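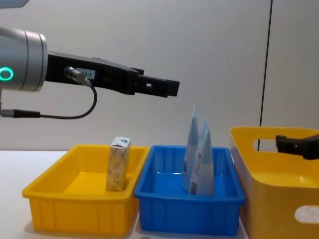
According to Parveen Rajput, a bad example costs more than ten good ones can pay back. She told me this when I started with the sorting task, and I wrote it on the first page of my notebook. I didn't agree with her then. I thought that a learning system with enough examples will simply find the middle of them and forget the rest.

After some weeks of work I agree with her more, but not fully, and this post is my try to explain why. I write it mostly for people who are beginning the same kind of work in a small group like ours.

Our task has the name Zumano, which has no meaning, it is only the name that was free in our folder. There are two arms over a white table, and in front of them two shallow bins, one yellow and one blue, and a deep yellow basket on the right. The person who controls the arms moves small household goods between the containers: cartons, tubes, soft packs. We record everything, and from the recordings the system must learn to do it alone. The goal for the first round is 2,000 episodes that pass review. One episode is one full sorting, from the first move until both arms are back in the start position.

I came to this from a very different job. At Olteck I was writing software for label printers, and there a mistake was a mistake. You could find the line. With examples, you can't find the line. The system does something strange in October and the reason may be a habit of my left hand in the summer.

The habit was real, by the way. When I reviewed my first 560 episodes, I saw that I always took the carton first and always came to it from the same side. It was comfortable for my wrist. When we trained on this set, the arm learned my comfort very well. If the carton stood in the usual place, the arm was almost beautiful to look at. If we turned the carton by a quarter, the arm went to the old place and closed on one corner, and pushed the carton over. So none of these episodes was bad, if you watch them one by one. Together they were bad.

Now I use a start sheet. Before each episode a small script gives me which object stands in which container, in which direction it looks, and which one I must move first. I don't like the script. It gives me positions that I would never choose, for example a tube so close to the wall of the bin that only one finger can go between. But these are exactly the episodes that the first set didn't have.

The soft packs are the hardest for me. A carton with stiff sides tells you quickly if you have it or not. A soft pack gives way under the fingers, and it is easy to close too much, because you are afraid to lose it. In my early recordings I pinched every pack as if it was a brick. Then I tried to be gentle, and many of them dropped on the way. For some days I had a set that was half too strong and half too weak, and I thought that the average will be correct. It was not! The trained arm was hesitating above the pack, opening and closing a little, like a person who can't decide which cake to take.

What helped was to choose one way to hold it and to stay with it. I take the pack by the top edge, I wait a short moment, then I lift straight up before I go to the side. The short wait is important. Without it the lift and the side move melt together in the data, and the lower end of the pack swings into whatever stands below.
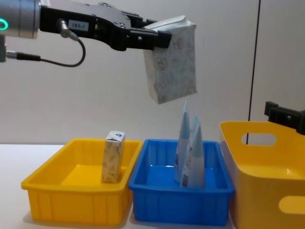
Shoaib Bugti wrote to me after my last post that I should keep the drops and not throw them away, if the operator picks the object up again in the same episode. His argument is that a system which has seen only clean work doesn't know what to do after the first small accident. I read his message two times and then I changed our review rules the same evening.

Before, we had only pass and fail. Now there is a third mark, which we call "repaired". An episode is repaired when something went wrong and the operator corrected it with the arms, without a hand coming to the table. If a hand comes in, it is a fail, without discussion. In the current set I have 83 repaired episodes. I can't say yet if this is enough to make a difference. Shoaib thinks that I should also make accidents on purpose, but I tried it and my false accidents look very false. I drop the thing too nicely.

Another point is tiredness. I used to record until my shoulders were hurting, because the number in the corner of the screen was growing and it felt good. Later, in review, I could see the last hour of each session without looking at the clock. The moves become shorter, the wait before the lift disappears, the second arm hangs in its place and doesn't take part in anything. Now I stop after a fixed block and do something else, usually the review of the block before. It's slower. The share of episodes that pass is better, and I go home in a better mood.

About the second arm I have still no good answer. In many episodes it has nothing to do, and the system learns that it has nothing to do, and then in the few cases where it should hold the deep basket still, it only watches. Sunita Doucet and I have 2 ideas. One is to record a separate set where both arms always work. The other is to give the one that rests a real job in each episode, even a small one. I prefer the second idea, she prefers the first. We will probably do hers, because it's less work to separate later if we are wrong.

Some small things, for those who asked. I write a note after every block in simple words, also when nothing happened, and I put in it what I was unsure about. I don't change the lights in the middle of a block. I keep the fails in their own folder and I don't delete them, disk space is cheap. And I name the folders by the start sheet and not by the day, after I lost one afternoon looking for the episodes with the turned carton.

The next post will be about the review tool, if Sunita allows me to show it. She says the buttons are still ugly.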